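Week 4 Notes: Why a Room Sounds the Way It Does
Introduction to Everyday Acoustics
Instructor: Liên Mạch

Reading for this week: chapters 5 and 6 of the course packet. Bring your clap recordings on Monday, even the bad ones. Especially the bad ones!

Picking up from last time

We ended with sound leaving a source and spreading out in all directions, getting weaker as it goes. That picture works fine in an open field. Indoors it falls apart almost at once, and this is where the subject gets fun. The sound from my mouth reaches you by the straight path first, then a moment later off the side wall, then off the ceiling, then off the ceiling and the back wall, and so on until there are thousands of copies arriving so close together that you hear them as one long smear. We call the smear reverberation. If one copy arrives late enough and loud enough to stand out, we call it an echo. People mix up the two words all the time (I do it too when I'm tired), but please keep them apart in your lab reports.

Absorption

Every time sound hits a surface, part of it bounces back and part of it doesn't. The fraction that doesn't come back is the absorption coefficient, a number between 0 and 1. An open window counts as 1. Painted concrete is very close to 0. Thick curtains land somewhere in between, and where exactly depends on the pitch.

Please underline that last bit in your notes. A thin carpet soaks up a lot of high-pitched sound and hardly touches the low stuff, so a carpeted room with bare walls can end up boomy and dull at the same time. Go stand in the Ernel building lobby and talk in your lowest voice, then your highest. You will hear it!
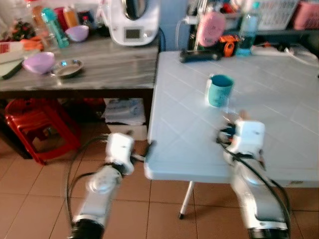

To get the total absorption of a room, multiply the area of each surface by its coefficient and add everything up. The unit is the sabin, named for Wallace Sabine, who worked this out in the 1890s by borrowing seat cushions from one hall, carrying them into another, and timing how long an organ pipe took to fade to silence. He did much of it late at night when the streets were quiet. I love this story and will bring it up again.

Reverberation time

The formula (in metric units):

T = 0.161 x V / A

T is the time in seconds for the sound to drop by 60 decibels, V is the volume of the room in cubic meters, and A is the total absorption in square meters. A bigger room rings longer. More absorption makes it ring for less time.

Worked problem: Mustton Hall has a volume of 3130 cubic meters. Suppose the total absorption with no audience is 300 square meters. Then

T = 0.161 x 3130 / 300 = 1.68 seconds

Nice for a string quartet, a bit long for a lecture. Now let in an audience that adds another 100 square meters of absorption:

T = 0.161 x 3130 / 400 = 1.26 seconds

So the people themselves took off almost half a second. This is why a rehearsal in an empty hall can fool you, and why some theaters use padded seats that absorb nearly as much empty as they do full.

Try one yourself: the Chidiac rehearsal room is 1240 cubic meters. How much absorption does it need for T to come out at 1 second? (You should get just under 200 square meters. If you get something huge, check whether you divided the wrong way.)

When the formula lets you down

Sabine's formula assumes the sound is well mixed, with energy heading every which way. Long hallways break that assumption. So does a room with all of its absorption on the ceiling and hard parallel walls, where a clap can zip back and forth between the walls and make a buzzing sound called flutter echo. The stairwell at the Zunance end of campus has a wonderful one -- stand on the middle landing and clap once, sharply.

The formula also goes wrong in very dead rooms. Set every coefficient to 1 and it still gives you some reverberation, which makes no sense with nothing left to bounce. The Eyring formula in chapter 6 fixes this, and we'll derive it next week.

For the lab

Pick two rooms. Measure length, width and height, list the main surfaces, look up the coefficients in the packet table (use the 500 hertz column) and work out T for each. Then record five claps in each room and estimate T from the decay. Your two answers won't match. I want a paragraph on why -- what did you leave out, what did you guess at, and was there a fan running?

Balloons are fine in place of claps. Ask before you pop one in the library.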